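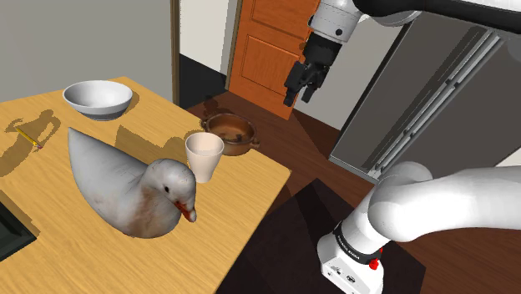

Do Paper Cups Get Recycled? A Check on Campus Claims

Course project report, March 24, 2024

Our group picked this topic after reading the sign over the bins in the Tostton dining hall, which says that every paper cup "gets a second life." We wanted to know who had checked. As far as we could find, the answer is no one at Tostton.

Background

Most paper cups have a thin plastic lining on the inside. It keeps coffee from soaking through, and it also makes the cup harder to recycle than plain paper. A mill needs the right equipment to separate the two. The campus buys its cups from Jendier, whose brochure calls them "fully recyclable." The brochure does not say where.

What we did

We followed the cups for 18 days at 2 collection points, the dining hall and the library lobby. We sorted the bins by hand each evening and wrote down what was in them. We also sent 4 questions to Urka, the hauler, and asked the same ones at the campus facilities office.

What we found

We stopped sorting when we reached 1000 cups. Most still had their lids on, and many had liquid in the bottom. The library bins were worse, probably due to the missing sign there, though we did not test that. Food was mixed in with the cups at both places.

Urka answered two of our questions. It told us that loads with too much food or liquid go to landfill, and that it keeps no separate record for cups. The facilities office sent us the brochure again.

Problems with our work

We only looked at bins, so cups carried off campus are missing. We sorted in the evening, after some bags had already been taken out. One member of our group also thinks we were too strict about what counted as dirty, and the rest of us disagree. The Govindasamy method we used for sorting was made for household trash — it has no category for a half-full latte.

What we can and cannot say

We cannot say that no cup from Tostton is ever recycled. We can say that the sign makes a promise without any numbers behind it. A new round of sorting is planned for July, when the summer program uses the same hall. Until then we think the sign should come down.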